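Seating keystone jacks in a white holder – push or click?

unnur_l
I'm labeling and fitting 14 blue modules at my bench and a few won't sit flush. They're from Farau, the holders are Trevuleo. Do you press straight down or tilt them in?

preben.d
Tilt. Hook the lower edge first, then press the top. Straight down is how I cracked three holders in May.

msang
Disagree. Straight down works fine if the board can't move. Most bad fits I see come from a board sliding on the bench. Mine sits flat with one edge tucked under an aluminum rail. Blue part, white holder, same idea as yours. 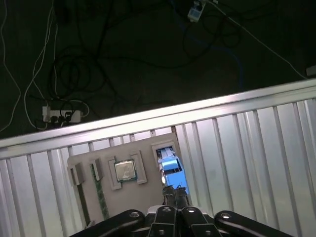

What do you clean the holders with before fitting?
A dry brush. Solvent makes the plastic brittle after a while.

preben.d
The rail is a good idea. I still tilt. With the Jondance holders you have no choice, the lip is too deep.

msang
She didn't say Jondance, she said Trevuleo. Shallow lip.

bjarke_g
Check for flash on the molding before you argue about angles. I had a bag of 100 and the bad ones all had a ridge inside. A few strokes with a small file and they went in.

unnur_l
Found the ridge on two of them. Filed those, clamped the board, pressed straight down. One is still proud on the left side, will try it tilted on Wednesday.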